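**Preltuna library will lend tools and games from June**

The public library in Preltuna will start to lend household things in June, together with its books. Residents of the town and of the villages near Hesstead can borrow them with the same card they already have, and there is no extra fee.

The list has 248 items at the moment. It includes drills, sewing machines, cake forms, camping stoves, badminton sets and many board games. Most of them were given by families in the town after the library asked for donations in the winter. The rest was bought with a grant from the Gebretsadik fund, which also paid for the new shelves on the ground floor.

Every item can be kept for 14 days. If no other person is waiting, the loan can be made longer one time, by telephone or at the desk. Electric tools are checked before they go on the shelf and again when they come back, so they may be missing from the catalog for a day or two between loans. Borrowers of electric tools must be at least eighteen years old.

Small parts have been the biggest question in the preparation. Games and sports sets are kept in tubs, with a card that tells what belongs inside. The borrower and the librarian go through the card together at the desk, both when the item goes out and when it returns. A lost piece costs nothing the first time, but the library asks people to report it. 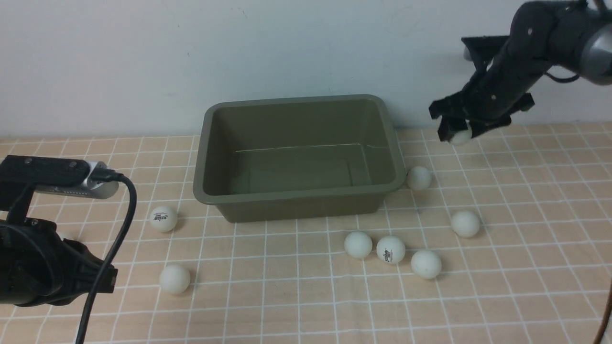 Bontu Tsegaye wrote to this newspaper that she likes the plan but is worried about the opening hours. In her opinion, a drill is mostly needed on the weekend, and the library is closed on Sunday and closes at one o'clock on Saturday. She proposed a locker outside the building, where things can be collected in the evening.

The head of the library, Said Belhaj, answered that lockers were discussed but are too expensive this year. He said that the Saturday hours will be extended until four o'clock during the summer, as a trial. "If people come, we will ask the town to continue with it," he said.

A similar service has existed in Navasgate for several years. It began there with 123 items and has now almost 300, and the most borrowed one is still the carpet cleaner. Preltuna does not have a carpet cleaner yet, and the library would be glad to receive one in working condition.

Donations are accepted at the desk on the ground floor during normal hours. Clothes, child car seats and bicycle helmets cannot be taken. The full list can be read at the desk, and reservations open one week before the first loans.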